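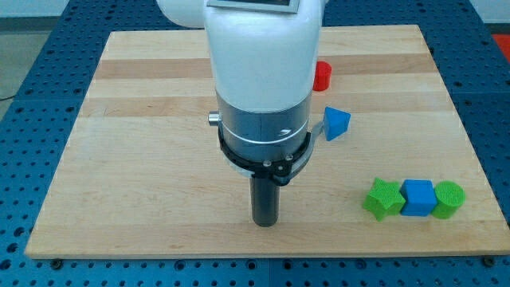 Visit to the Rivadeneira Processing Station, Pranstead

In December, members of the Mosolano Nutrition Society were received at the Rivadeneira station outside Pranstead, where olive leaves are dried and milled for use in teas and food supplements. The visit was arranged by Hortensia Carrasco, who heads the station, and was attended by 18 members.

The group assembled at 9:30 a.m. in the front office and was given a short history of the site. Rivadeneira began as an oil mill and pressed fruit for its neighbors for many years. The leaves that came in with the harvest were blown off at the intake and spread back on the groves. The station now keeps them, and also buys pruned branches from growers in the Silby valley.

Dardo Iturra, the production manager, led the tour of the drying hall. Leaves are rinsed twice, drained on mesh racks and dried at low heat. He explained that the compound of most interest to buyers, oleuropein, gives the leaf its bitter taste, and that its level in the finished product varies a good deal with the drying method and the age of the leaf. The present dryer takes 400 kilograms per load. A second, smaller unit of 200 kilograms is kept for trial lots and for growers who want their leaves handled separately.

Each lot receives a number at intake and keeps it through to packing. Members were shown the paper record for lot 2851, from the delivery slip to the final moisture reading. Several questions were asked about pesticide residues. Ms. Carrasco replied that growers must submit a spray record with every delivery, and that lots without one are refused.

After coffee, Celeste Acuña spoke on the research into olive leaf and health. She noted that some trials have found modest reductions in blood pressure, but that many were small or short, and that the extracts used were not always alike. She advised that people taking medicine for blood pressure or diabetes speak with their doctor before using the extract. Tea made from the whole leaf, she added, is a much weaker preparation — and a more bitter one than most first-time drinkers expect.

A tasting followed. The plain leaf tea divided opinion. The blend with lemon peel was better liked, and Xiaoqing Tang asked that the recipe be sent to members.

The Society thanks Ms. Carrasco and her staff for their time. Members wishing to join the spring visit to the Silby groves should give their names to Ivana Iturra at the Society office.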